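Notebook - task rules and reset practice, coffee scene
August 2022

Sat down with Natalia and Colin to settle the house rules for simulated tabletop tasks before the Stumico set gets any bigger. We have been writing success checks one task at a time since April and they don't agree with each other. Colin found two tasks where "lid open" means two different joint angles. One says 60 degrees, the other says 90. Both pass review because the reviewer only looks at the task in front of them.

Agreed so far:

Every articulated part gets its open and closed thresholds in the asset file. Task scripts read them from there. No local overrides without a comment and initials.

A check has to name the object, the support and the contact. "Cup on machine" is too loose. For the coffee task we now write "cup resting on drip tray, upright, no gripper contact, held for 4 seconds." Raili wanted longer. Left it for now.

Distractor objects go in the log by name and starting pose. If a distractor ends up on the appliance, the episode is tagged and kept, and it does not count as a success even if the target cup is right. Natalia disagrees with the second half. Her point is that a person would still get their coffee. Mine is that we can't compare runs if the end state is allowed to drift. Going with the strict version until the next review.

Arms go to the home pose before the final state is read. Scripts that read the state while a gripper is still near the object have been the biggest source of false passes.

Went back over the 700 episodes in the Cordier batch with the new check. Slow going, because the old logs store cup pose relative to the table and the new ones use the machine base as the reference. Wrote a small converter, in the shared folder under my name. Carol should look at the sign on the yaw term before anyone else uses it - I fixed it twice and don't trust it.

Naming: "mug" and "cup" have been used for the same asset in some files and for different assets in others. From now on the name in the asset list is the only name. Tincuța is doing the rename.

Still open: whether an open lid at the end should fail a coffee task when the instruction never mentions the lid. Grostberg's spec says nothing either way. I lean toward recording it as a separate field and leaving success alone.

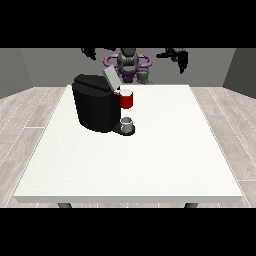 To do: send the threshold list to Raili, rerun the contact check with the new hold time, and ask Colin which reset script the Totodthorpe people are using.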